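Buy the chore kit, skip the subscription
7/2/26

I have now spent three weeks with the Fliltari, the hand-held gripper kit from Zandwood, and I keep getting asked the same thing by friends who saw it on my hallway shelf. Is it worth the money? My answer is a slightly grumpy yes, with one big complaint that I'll get to.

If you haven't run into it, the idea is pretty simple. You hold the thing in your hand, you do your ordinary chores with its two fingers instead of your own, and the camera on it records how you did them. You upload the recordings, Zandwood's service sorts them and hands back a set you can use to train a small home arm. I have a Vosulent arm in the spare room that could stack cups and not much else, so I was exactly the customer they had in mind (or the sucker, my brother would say).

The hardware is where I'd spend my money again. The whole kit sets up in less time than it takes to charge, and the grip is comfortable enough that I did 38 recordings in my first weekend without my wrist falling off. I started with the easy stuff, dish towels on the kitchen table. Then I got cocky and moved to the bedroom, and boy, is a bed a different animal! A table is flat and hard and holds still. A bed has a comforter heaped up in the middle of it and sheets that slide when you pull on anything.
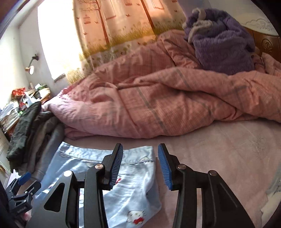 Lining up on the blue cat-print cloth, pink sheet underneath.

What I like best is the pads. They're ridged across, and the ridges matter a lot more than I expected with thin cotton. My old gripper had smooth tips and I'd squeeze and squeeze and come up with air. With the Fliltari I go for a hem or a fold, close gently, and most times it comes along. Fleece is even easier. Big quilted things are still a pain – you get one corner and the rest stays where it was, and you end up walking around the bed like you're docking a boat.

I do wish it were a bit slimmer. Those black plates take up a good part of the camera's view, and when you're working close to the fabric you're looking at a lot of gripper. Zandwood says the training doesn't mind. Maybe so, but I mind when I'm checking my clips at night.

Now the complaint. The service costs $40 a month, and that buys you 224 uploads. Sounds generous until you learn that a rejected clip still counts! I lost a whole batch to sunlight from a window, which the checker flagged as "exposure," and those uploads were gone. I live in a house with windows. So do most people who own beds. If a company wants recordings of real homes, it should put up with a bright morning, or at least not bill me for one.

Compare that with Stępień, who sell a clunkier kit (heavier, and the fingers stick) but let you keep everything on your own computer for nothing extra. I borrowed one in December and didn't love holding it. I did love not watching a counter tick down.

So I'd say get the Fliltari kit, use the free first month hard, and then cancel unless they change the upload rule. I wrote to them to say as much and got a polite form letter back. My arm still can't fold a pillowcase, by the way. It can drag one to the edge of the mattress, and I've been told to record roughly twice as many clips before I expect more.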